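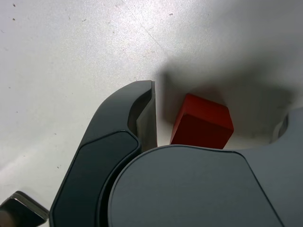
The red cube, peeping over the gripper housing.

Home Reviews Workshop Robots Older posts Contact

I've had the Brikerier teaching kit on the go since June and I keep being asked if it's worth the money, so this is my long answer. You get a hand controller, a little wrist camera and the Gilent software, which records whatever you make the arm do and then has a go at learning it. Mine was £291 from Bodnár, postage on top (grr).

There are two ways to teach. You can put the arm in free mode and push it about by hand, or you can sit back and drive it with the controller. I started with pushing, as I think everyone would, and it's lovely for the big movements. Then you get down near the table and your own arm is in the way and everything goes a bit wobbly! The manual does say to use the controller for anything fiddly. I read the manual in the second week.

My test job was sorting coloured cubes, with a square marked out on the table as the target. Sounds easy. It took me a whole Sunday to get a set of recordings I didn't wince at.
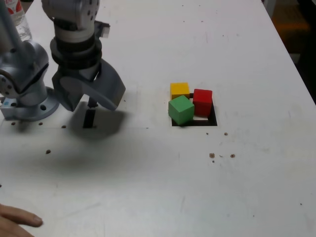 Slow down before the grip and never in the middle of it, wrote Fenwright on the Vernascombe forum, and delete any run where you changed your mind halfway, the software will learn the dithering too. I wish I'd seen that before I started. My first batch was full of dithering, and the arm copied it faithfully, hovering over each cube like someone choosing a biscuit.

So I binned the lot and did 18 clean runs with the controller, and what a difference. The delete button in Gilent is good, by the way: one press and a bad take is gone, and you're straight back to recording. 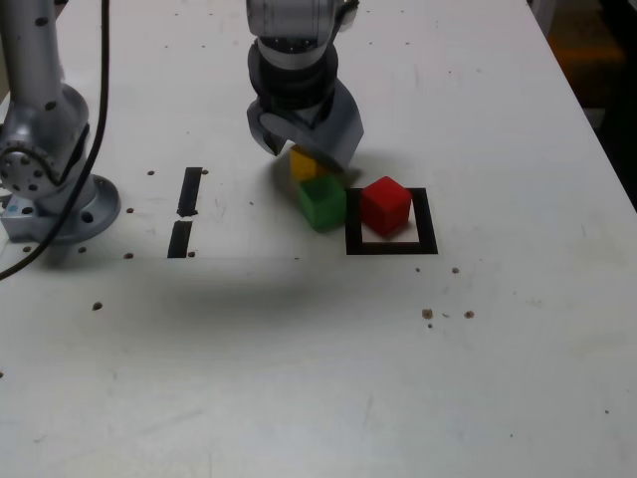 Does it cope if the cubes are right up against each other, a reader asked under my last post, or do you have to space them out for it? It copes if you've shown it. I'd recorded everything nicely spread out at first, and as soon as two cubes were close it came down with a finger in the wrong place. A few more recordings of tight spots and it got much better, though I still wouldn't leave it alone with them.

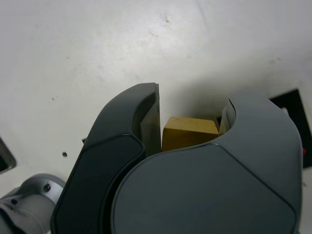
The wrist camera is the bit I'd been least bothered about, and now I'd miss it most. From across the table I'm forever guessing how far down the fingers are. Up close you can see the wooden block sitting in the gap between them, and although the rounded housing hides the bottom of it, there's enough of the top showing to line up by. I do most of my driving from that view now.

Grumbles: the controller's trigger is stiff, the cable is too short for my table, and Gilent names every recording with a number, so if you want to find the good one you'll be squinting at 2603 and wondering what on earth you did in it. Please let us type our own names in!

I'm keeping mine, and I've started on lids next. Four stars, and it'd be more with a longer cable.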